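Section 4. Assembling the Base Frame and Uprights

4.1 Scope of this section

This section covers the assembly of the base frame and the fitting of the upright tubes for the Brosik free-standing rack. It applies to the standard and tall versions. Fitting of the top rail, shelves, and hanging bars is covered in Section 5. Wall anchoring is covered in Section 6 and is required for all tall versions.

Users who have purchased the Konelska extension set should complete this section in full before opening the extension carton. The parts in the two cartons look alike but are not interchangeable at the base.

4.2 Before you begin

Choose a flat working surface large enough to hold the base frame with clear space on all sides. A table is preferred for the first stage of assembly, as it brings the sockets to a comfortable height. Check the height of the ceiling above the work area before starting. The uprights are long, and light fixtures are easily struck when a tube is raised.

Cover the surface with a plain cloth. A dark cloth is recommended, as white parts and small fittings are easier to find against it. Make sure the cloth lies flat under the frame. Folds in the cloth can cause the frame to sit unevenly and may give the impression that a socket is out of line.

Tools are not required for this section. Do not use pliers, wrenches, or a rubber mallet on any plastic part. Damage caused by tools is not covered by the warranty.

CAUTION: Keep small parts and plastic bags away from children and pets during assembly. Loose socket caps are a choking hazard.

4.3 Checking the parts

1. Open the carton along the taped seam. Do not cut through the center panel, where the tubes are packed closest to the surface.

2. Remove the base frame and set it on the covered surface with the sockets facing up.

3. Remove the tubes and lay them beside the frame. Keep the threaded ends pointing toward you so that they can be compared.

4. Check each part against the parts list on the inside of the carton lid. If a part is missing or cracked, stop and contact the Shboul service desk. Partly assembled racks cannot be exchanged.

5. Look along each tube from end to end. A tube that is visibly bowed should be set aside and replaced.

6. Inspect the threads. They should be clean and complete, with no flattened ridges. Wipe away packing dust with a dry cloth.

NOTE: A faint line running the length of a tube is a normal result of the molding process and does not affect its strength.

4.4 Preparing the base frame

1. Press down gently on each corner of the frame. If it rocks, smooth the cloth and try again. If it still rocks, move the frame to another surface before concluding that the part is faulty.

2. Remove the protective cap from each socket. Caps may be discarded, but users who expect to take the rack apart for moving or storage are advised to keep them.

3. Look into each socket for loose material. Turn the frame over and tap it lightly with the palm of the hand if anything is found inside.

4. Turn the frame so that the side marked with a small arrow on its underside faces away from you. All directions in this section are given from this position.

CAUTION: Do not apply oil, soap, wax, or glue to the sockets or threads. Lubricated joints work loose under load, and glued joints cannot be taken apart for inspection.

4.5 Fitting the uprights

The rear uprights are fitted first, followed by the front uprights. This order leaves both hands free to reach the rear sockets. Tubes that are not yet needed may be left lying on the cloth, provided they do not rest on the part of the frame being worked on.

1. Take the first rear upright and hold it above its socket with the threaded end down.

2. With one hand at a comfortable height on the tube, bring it fully upright. Use the other hand near the threads to guide the end over the opening.

3. Lower the tube until the threads meet the mouth of the socket. Do not push.

4. Turn the tube slowly counterclockwise until a slight drop is felt. This indicates that the start of the thread is in position.

5. Turn the tube clockwise. The first full turn should require almost no effort. If there is resistance, back the tube out completely and return to step 3.

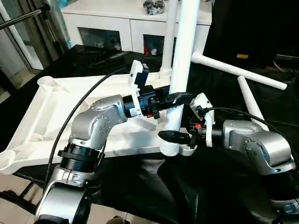
6. Continue turning until the tube stops, then apply a further light turn by hand. The joint is tight when the tube can no longer be turned with a relaxed grip. Stop at this point - additional force may split the socket.

7. Repeat steps 1 through 6 for the remaining uprights.

NOTE: Two people are recommended for the tall version. One person should steady the tube while the other guides the threaded end. On the standard version, a single person can complete this stage without difficulty.

CAUTION: A tube that enters the socket at an angle will cross the threads. A crossed joint may feel firm when first tightened but will not carry the rated load. Do not continue turning a tube that leans.

4.6 Checking the joints

1. Stand back from the work surface and look at the uprights from the front, then from one side. They should appear parallel to one another.

2. Hold each upright a little above the base and move it gently from side to side. A small amount of flex in the tube is normal. Movement at the socket is not.

3. Tighten any loose joint by hand. If the movement remains, remove the tube, inspect the threads, and fit it again.

4. With a second person, lift the assembly by the base frame and place it on the floor. Never lift the assembly by the uprights.

5. Repeat the check in step 2 once the rack is on the floor.

The rack must not be loaded at this stage. The uprights depend on the top rail for stability, and the load ratings in Section 8 apply only to a fully assembled rack.

4.7 Common difficulties

The tube turns but does not move down. The threads have not engaged. Lift the tube clear of the socket, check that the threaded end is facing down, and begin again from step 3 of 4.5.

The tube stops before the threads are covered. The threads may be crossed, or there may be loose material in the socket. Remove the tube and inspect both parts.

An upright leans after tightening. Check first that the base frame is level. If it is, exchange the upright with one of the same type. If the second tube also leans, the socket is the likely cause and the frame should be replaced.

The joint cannot be undone. Dry the hands and the tube, grip as low as possible, and turn counterclockwise with steady pressure. Household rubber gloves may be worn to improve the grip.

For any difficulty not listed here, contact the Shboul service desk and quote code 665 for the base assembly or code 800 for the uprights. Owners in the Cirncombe service area may also bring individual parts to the service counter for inspection. Complete racks are not accepted at the counter.

4.8 Pausing the work

If assembly cannot be completed in one session, remove any upright that has not been fully tightened and lay it flat. Keep the partly assembled rack away from doorways and direct sunlight. Before work is resumed, carry out the full check in 4.6, including any joint that was tight when work stopped.

Continue to Section 5, Fitting the Top Rail.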